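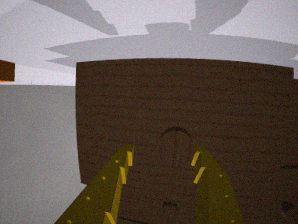

No. 16

RV Kitchen and Workshop Tips

Pack the galley the night before you leave Gotthorpe. Plates go on edge with a dish towel between each pair, and cast iron rides on the floor. Tape cabinet latches shut if you are taking the gravel road to Buneveck. It is 3 miles of washboard. 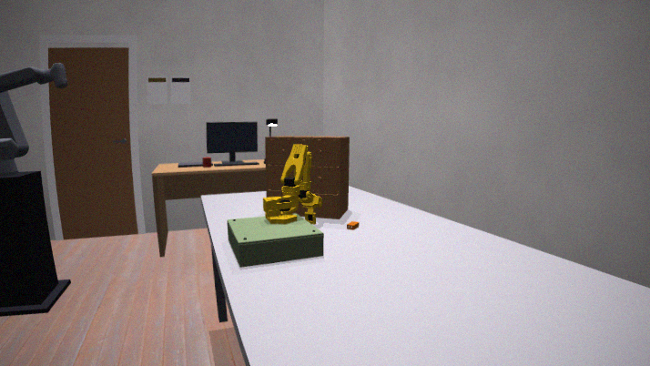
Leveling blocks wear out at the corners first, so check them in November before the camper is put away. Sand the splinters off and repaint. A flat green like the base block under the yellow arm is easy to find in grass. Store them dry. The campground store at Plorkham sells spares, 2 to a pack.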